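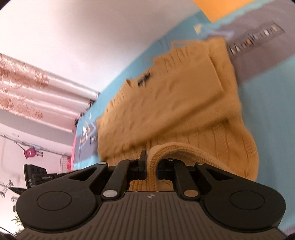
Care of Knitwear in Shared Laundry Rooms

Residents of Traltlow House are asked to observe the following when washing and storing jumpers, cardigans and other knitted garments.

Read the care label first. Where it is missing, use the wool programme and a mild liquid detergent. Turn the garment inside out and fasten any buttons. Brightly dyed knits, mustard and red in particular, should be washed alone the first time.

Do not wring. Roll the garment in a clean towel and press along its length. Lift a wet jumper with both hands under the body, never by a cuff or the neckband, as ribbing stretches under the weight of water and seldom recovers fully.

Dry flat on a towel or sheet, away from radiators. Ease cable patterns into shape by hand and allow almost 19 hours for heavier knits. The racks in Room 213 may be used until 8 in the evening.

Fold for storage; do not hang. Loose threads should be drawn through to the wrong side with a blunt needle and not cut.

Enquiries about the racks should be addressed to Eirlys Eynon, Residential Services.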